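Clasard adds bedroom reset to December household course

2020-12-12

Clasard, the home organization school run by Liam Mac Carthaigh and Treasa Coughlan, has added a bedroom module to its household course. The module covers one task: clearing the top of a bed on which clothing, wrappers and small items have collected, and leaving the bed ready for use. It opens to enrolled students this month at no added charge.

The course previously covered kitchens, hallways and bathrooms. According to Coughlan, who wrote the new material, bedrooms were the most requested addition in the school's last survey, which drew 270 responses. Of the students who answered the question on problem surfaces, 85 named the bed. The desk came second with 70.

The module sets a fixed order of work. Trash is removed first, starting with food packets and used tissues. Plastic bags are opened and checked before they are thrown out. Socks, hair ties and other small soft goods are then moved to one spot near the pillow and sorted from there. Clothing is handled last and goes either to the closet or to the wash. The duvet is not pulled straight until everything is off it.

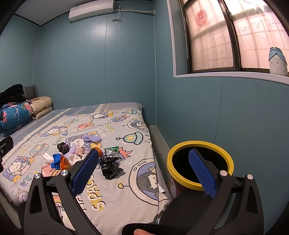
Wrappers, a tissue and a small knit item on a space-print duvet, with a pile of black clothing at the head of the bed.

Patterned bedding gets its own section. Small pale items are easy to miss on a busy print, and the written guide tells students to work across the duvet in strips, from the head end to the foot, then run a flat hand over the cover before lifting it. A second check is made once the duvet has been folded back – tissues and candy wrappers tend to slide under the edge of a blanket.

The trash bin is brought to the bed at the start of the task and stays there until the duvet is clear. An earlier draft had students collect trash in a bag and carry it out at the end. Mac Carthaigh said the draft was changed after test sessions in which bags were set down on the bed and left.

"We had a longer version with a laundry step and a dusting step," he said. "Those are separate jobs now. The bed module ends when the cover is flat and the pillow is back in place."

Blankets kept on the bed are rolled or folded at the head end, at the student's choice. The guide does not call for storage boxes or other purchases. Electronics found on the bed, including chargers and remotes, go to a nightstand or shelf before any bedding is moved.

The module consists of a printed guide, a one-page checklist and a short practice log. Students complete the log over five sessions and may send it in for comments. Coughlan reviews the logs herself and returns them by mail.

Clasard reports 3,292 students enrolled across all of its courses. A closet module is in preparation and will use the same format, with a checklist for clothing that is worn but not yet ready for the wash. No release date has been set. Students who finished the household course before December can request the bedroom guide through their existing account.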